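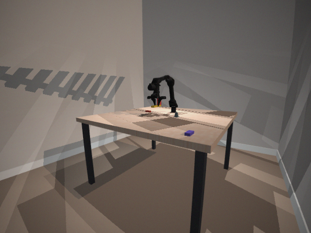 Light wooden top, black legs, pushed into a corner.

Skistero Forham table: review after ten months of daily use

I bought the Forham last December to replace a folding table I had been working at for far too long. It has been a desk, a dinner table and a place to cut fabric, and it has mostly done all of those jobs well. I paid full price for it.

Delivery and assembly

It came in two boxes. The one with the top is heavy and the handholds are in the wrong place, so get help if you have stairs. The legs arrived the next day, which the tracking page did not mention.

Assembly took me 27 minutes, working alone on a rug with the top face down. Each leg bolts to a metal plate, and the bolts go into threaded inserts. I like that much better than screws driven straight into wood, as I move fairly often and the legs have to come off each time. The instructions are one folded sheet of drawings. Step four shows the washer on the wrong side of the plate. The key in the bag is soft and I rounded one corner of it on the last leg. I have used my own since.

Stability

On a hard, level floor it does not rock. On carpet there is some sway from side to side if you lean on one end and push, and I notice it when I write by hand. Typing is fine. I clamped a pasta machine to it several times with no trouble, and a sewing machine at full speed makes it hum but does not make it walk.

The feet have screw-in levelers. Two of mine loosened over the summer and I had to turn them back. A dab of thread lock would probably fix this for good, but I have not gotten to it.

The surface

The finish is a hardwax oil and it needs some care. Water left overnight under a plant pot gave me a pale ring, and it took light sanding and a little fresh oil to get rid of it. Coffee wipes off if you catch it the same morning. Tomato sauce is slower. Skistero sells its own oil for this, but I used what I already had and the patch blends in.

It scratches more easily than the product page suggests. A mug with a rough base left fine marks in the first week. They bother me less now that there are more of them. If you want a top that stays perfect, buy laminate.

There was a faint smell from the finish for the first few days. It was gone by the end of the second week with a window open.

Customer service

One leveler had a bent thread. I wrote to them with the order number, got a form reply, wrote again, and the part came nine days later in a padded envelope. No charge. They also sent a spare bolt I had not asked for.

Compared with the Wumbei

Before this I had the Wumbei on trial for a month. It is cheaper and lighter, and it comes with a drawer, which I miss. But its legs screw into the wood with no inserts, and one hole was already loose when I packed it up to send it back. The Forham has no drawer and no way to manage cables. I stuck a power strip underneath with mounting tape and it has stayed put — I check it now and then.

Who should buy it

People who want one table for several kinds of work and don't mind oiling it twice a year. I would skip it for a house with small children and markers, or for a room with thick carpet.

Good: solid on hard floors, bolts into inserts, easy to repair the finish
Bad: poor instructions, marks easily, levelers work loose
Rating: 4 out of 5

Posted 21 October 2024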